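Chapter 4
Comparing Hand-Held Grippers

Vendors like to say that any gripper will do once the controller is good enough. Read the test reports before you believe it. When Kalkidan Yilma went back through the trials behind the Wuneck and Skendell grippers, she found that the two had never been given the same job. One was scored on foam blocks on a bare bench. The other was scored on bathroom items, with an operator who had practiced for weeks. Both reports claimed success in 100 percent of tries, and both left out the tries that were restarted.

A fair comparison is dull work. The same person uses both tools, on the same objects, in the same order, and every drop goes in the log. Genji Ichikawa asks for 20 tries per object and throws out nothing. Even that tells you little about how a gripper will do on a robot arm, where no human wrist is there to fix a bad approach.

This chapter looks at what such trials can show and, more often, what they can't. We begin with small objects near a sink, a favorite of people who sell grippers. A light cup is a poor test of grip force. It is a better test of aim, and the marker patterns on the handles are only useful if the cameras can keep them in view.
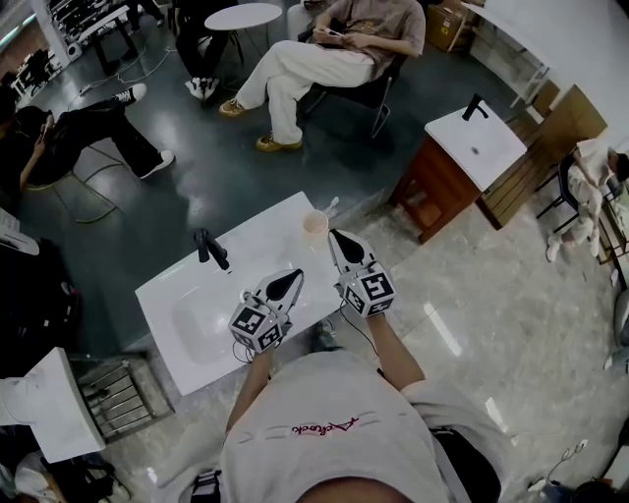 4.1 What Counts as a Successful Grasp

Write your definition down before the first try. If you write it afterward, it will fit your results.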